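Section 5: Planning and budgeting for a counter-mounted arm

Read this section before you place an order. The steps apply to the Navby arm in single and paired layouts, supplied through Brulidska or one of its resellers. Installation starts in Section 8.

5.1 What you need to hand

A tape measure, a plan or sketch of the counter, the name of whoever approves spending on your site, and a copy of the order form (form 2181). Fill the form in as you go. Lines left blank are treated as "not required" and the parts will not be shipped.

5.2 Steps

1. Write down the tasks you want the arm to do, one task to a line. Name the items it will handle: napkins, paper cups, small trays, utensils and so on. "General kitchen work" is too broad to quote against.

2. Decide between one arm and two. A single arm can pick up and put down most light items. Folding, opening and pouring usually need a pair. If you are unsure, order one arm and the paired base plate. The second arm can then be added later without moving the first.

3. Measure the counter from front edge to wall, and from end to end. Note anything fixed to the wall within reach, such as taps, shelves, racks and switch plates. Enter these on page 2 of the form.

4. Mark the power outlets on your plan. Each arm takes one socket and each control box takes another. Do not count sockets that are already used by kettles, fridges or other appliances.

Caution: Do not run an arm and its control box from a multi-way extension lead. If there are too few sockets, include an electrician's visit in the budget.

5. Choose the gripper. The standard parallel gripper is included in the price of the arm. It suits boxes, folded cloth and paper, and cups held by the side. Soft fingertips from Lalletti are sold separately and wear out, so put them under running costs and not under equipment.

6. Allow for cable. The arm lead and the gripper lead both need slack to follow the arm through its full reach. Order the longer set if the control box will stand anywhere other than directly beside the base.

Note: Cable clips are not supplied. Your usual electrical supplier will have them.

7. List the practice items. These are the things the arm will be set up and tested with, and they are easy to forget at the quoting stage. Buy the same make and size that you use every day – a gripper set up on one cup may crush or drop another. Spare cups and napkins should be treated as consumables.

8. Add staff time. Someone has to clear the counter, lay out the items, and put them back between runs. On most sites this costs more over the first year than fingertips and cables together.

5.3 Support and spares

The Doucette service plan covers the arm, the base and the control box. It does not cover grippers, fingertips, leads or damage from liquids. If the arm will work near a sink or open drinks, ask for the splash sleeve when you order. Sleeves fitted afterwards mean a return to the workshop.

Keep one spare gripper lead on site. It is the part most often replaced.

5.4 Before you send the form

Check that the reach drawing fits your counter with the arm at full stretch. Check that each arm has its own line for a base, a control box and leads. Orders for paired layouts that show only one control box are held until we have spoken to you.

Prices on the form are valid until the end of September. Delivery is to the door only – carrying upstairs is quoted separately.
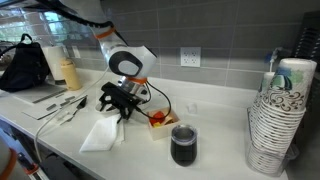 Figure 5. Arm with parallel gripper over a folded napkin, with tray, tumbler and paper cups on the counter.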